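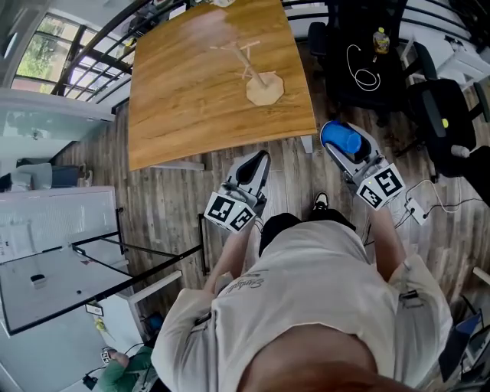 Mavis Montoya has hung up the same cup 103 times since breakfast, and she would like you to know that she is getting rather good at it. At Drelura, the small company where she and her colleagues teach robots to do household chores, the teaching is done by hand. You take a gripper in each fist, pick the thing up, carry it across, let it go, and begin again.

"My mother asked what I do all day," she told me over a very welcome coffee, "and I said, well, I tidy up, but slowly."

Slowly matters a great deal, as I found when my own turn came. I snatched at everything! Stefaniia Holovko, who plans the sessions, was kind about it – she had me rest my elbows, breathe out and squeeze as if I were holding somebody's hand – and by my 19th try I had stopped knocking into the table.

Her target for a single chore is 200 good runs, and she likes them to come from several people, the quick and the careful and the left-handed alike. 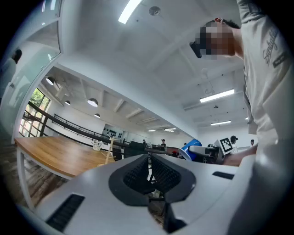

What the robot picks up from us

The runs go off to the company's other office in Premport, where a robot practices from them overnight. It learns our habits too, Holovko says. One early version paused before every cup, just as Montoya does.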